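Gatside Pavements and Drainage Working Group
Minutes of meeting held Jan 31, 2025

Present: D. Okeke (chair), representatives of Ojo Surveying and Hidinum Civils, two ward members, clerk.
Apologies: Gustano Estates.

1. Minutes of the previous meeting
Agreed, with one correction: item 4 should read "channel drain", not "gully".

2. Footway condition survey
Ojo reported that 769 slabs had been inspected on the northern section. Of these, 541 needed no work and 228 were recommended for joint sealing or crack repair. The survey had used the agreed three-grade scale. Grade 2 covers narrow cracks with no difference in level between the two sides. Grade 3 covers any step that could catch a foot, and is to be treated within the current programme.

Members asked that branching cracks be logged separately from straight ones – the present form does not distinguish between them. Ojo to amend the form.
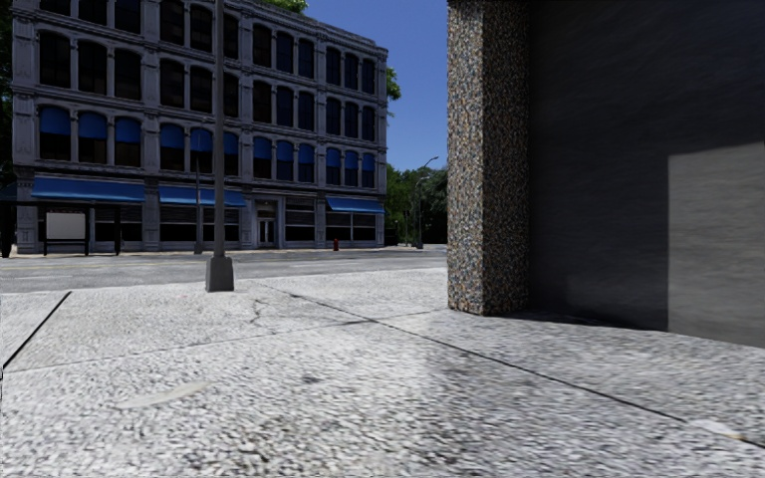

Danjuma Okeke said that sealing the joints without first checking the sub-base would be money spent twice, and asked for cores to be taken before any order was placed. Hidinum replied that coring could be added to the January rates if instructed within the month following. Agreed to instruct.

3. Joint sealant
Hidinum tabled a quotation for 359 metres of cold-applied sealant. The rate excludes raking out and traffic management. Clerk to obtain a revised figure including both.

4. Drainage
Outfall levels still awaited from Gustano Estates. Item carried forward.

5. Any other business
A ward member asked whether utility reinstatements were covered by the survey. They are not. Ojo to supply a separate list.

Next meeting: date to be circulated by the clerk.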